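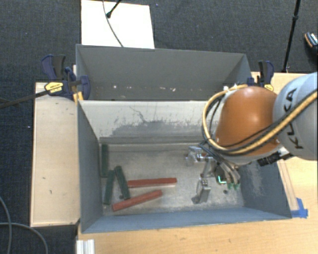

January 19, 2025

Reclaim bucket finally dealt with. Slop had been sitting since before the holiday, smelled like a pond. Poured off the clear water, ran it through the 60 mesh first, then what went through onto the plaster bats. The small bat is saturated, took all day and still sticky in the middle. Needs to go on top of the kiln for a night before anyone uses it again.

What didn't go through the 60: a sponge chunk, two trimming curls dry as bone, one needle tool (Sharon's, I think, it's on the windowsill).

Wedged the first lot in the afternoon. Short. Cracks when you bend a coil around a finger. Added a bit of the old Ciltwood stoneware slip from the lidded tub and it got better, not great. Edin says let it age a month and stop fussing. Probably right but we need handles clay before then.

Teapots next. Three lids stuck after the last glaze firing, all mine. Wiped the galleries the same as always but put no alumina on. Got two off by tapping round the rim with a wooden spoon handle, third one chipped at the seat. Lid OK, pot is a pen jar now. Mixed fresh alumina wax: 100 g wax resist, 16 g alumina hydrate, drop of food coloring so we can see where it went. Labeled it. Shake before using, it settles like concrete.

Spout on number two still dribbles. Edge too round. Cut the next ones with a wire while leather hard and DON'T sponge them after. Nermina's pour clean and she doesn't touch hers once it's cut.

Kiln: bottom element looks saggy on the left side, out of its groove for a hand's width. Not touching it cold, they snap. Asked Dragica at Vastotik for a price on a set, she'll call back. Until then no heavy loads on the bottom shelf, and keep witness cones on the bottom as well as the middle. Last firing the middle was fine, cone bent to where it shoud be, bottom cone barely leaning.

Bisque scheduled next, slow one. Candling overnight, lid propped, then 60 an hour up to 300, then medium. Spyros has thick tiles in there and they are NOT dry, felt cold against my cheek. He says they are. Told him they go in the top or they don't go in. Left them on the wire rack for now with a fan near but not on them.

Pugmill: blade nut loose again. Tightened. Same thing happened in May, should get a proper lock washer insted of just cranking on it.

Handles. Pulled a board of them, hung over the table edge too long and got thin at the top. Keeping the fat ones. Attach same day, cover the joint with plastic, uncover slow. The Babić mugs need the handle lower by a finger, customer says knuckles touch the table... no, touch the body. Check the email before attaching.

Test tiles from the Pekarari white: pinholes on all the ones dipped twice. Single dip fine. Try longer soak at the top, and wipe the bisque with a damp sponge first, lots of dust on that shelf.

To do:
dry the small bat
lock washer
call Dragica back if nothing by the end of the week
more kiln wash, nearly out
new sieve brush, old one sheds bristles into the glaze
relabel the tub that just says "good one"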